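Door Hardware Tips for Buildings With Service Robots

Posted Apr 2, 2025

Interior doors cause more stoppages on an automated cleaning round than floors, bins or furniture. The tips below are for maintenance and housekeeping staff at sites where a two-arm unit now does part of the restroom route. Most call for a screwdriver and a tape measure. Run new door settings in simulation first if your supplier provides a model of the building.

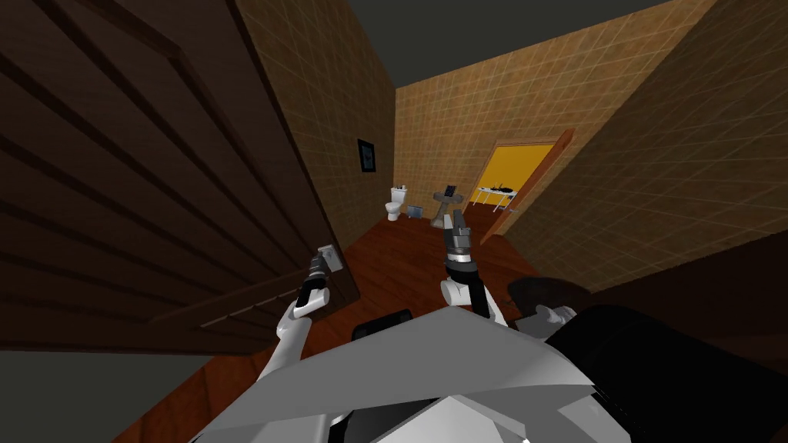 Simulated restroom door, two renders.

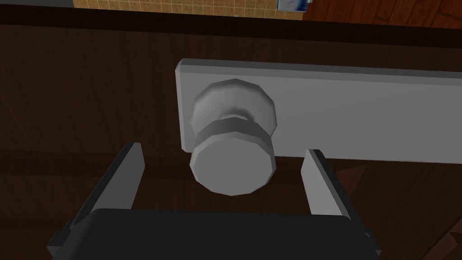
1. Tighten the handle before anything else. A person compensates for a loose knob without noticing. A gripper closes where the handle is supposed to be. Check the set screw and the backplate screws monthly, and use medium-strength threadlocker on any screw that has backed out before.

2. Keep handles bare. Remove hang tags, rubber bands, towels and lanyards. At our Sulgate building the cord of a "wet floor" tag stopped the round 2 times in February.

3. Measure the gap between the knob and the plate. If fingers close from the sides, they need clear space on both sides of the knob and behind its face. Round knobs with a polished finish slip more than levers. Where code and the landlord allow, change to a lever with a return end.

4. Set the closer. A strong closer that suits people is often too much for an arm holding the door at full reach. Back off the sweep valve an eighth of a turn at a time and test after each change. Leave the latch valve alone unless the door fails to latch. Do not adjust the closer on a fire door – call the door contractor.

5. Oil the hinges, then wipe them. Dry hinges add load that varies through the swing. One drop per knuckle is plenty. Excess oil ends up on the floor and then on the wheels.

6. Mark the swing. Low-tack floor tape showing the arc of the door gives staff a line to keep carts behind. Replace it when the edges lift.

7. Write down every hardware change. The door model in the software has to match the door on the wall. We keep a sheet with door number, handle type, handle height and date changed, and it goes to whoever maintains the Drivero route file. A handle moved by 2 inches is enough to produce a missed grasp.

What changes for staff

The job moves from doing each room to preparing and checking them. On our site, 80 doors are on the route. The housekeeping crew lost the repetitive part of the evening shift and picked up door checks, fault resets and the rooms the unit skips. Resets should be timed and logged as work. In the first month ours were not, and the shift looked lighter on paper than it was.

Train at least one person per shift to free a stuck gripper. The sequence is stop, release, back away, then close the door by hand. Pulling on the arm while it is still powered wears the joint and can pinch fingers. Post the sequence inside the supply closet door.

Keep the manual checklist in use. When the unit is out for service, the route still has to be done.

Shared 400 times

Comments (3)

hingepin
On 4, note the starting position of the valve with a paint pen. Saves a lot of guessing when you want to go back.

nightshift_b
We had the same trouble with resets not being logged. It took a meeting with Graltero to get a line added to the time sheet.

m.k.
Does the handle height go to the center of the knob or the top of the plate? Our sheet doesn't say.

Contact | Copyright 2025 Holovko Facility Notes | Back to top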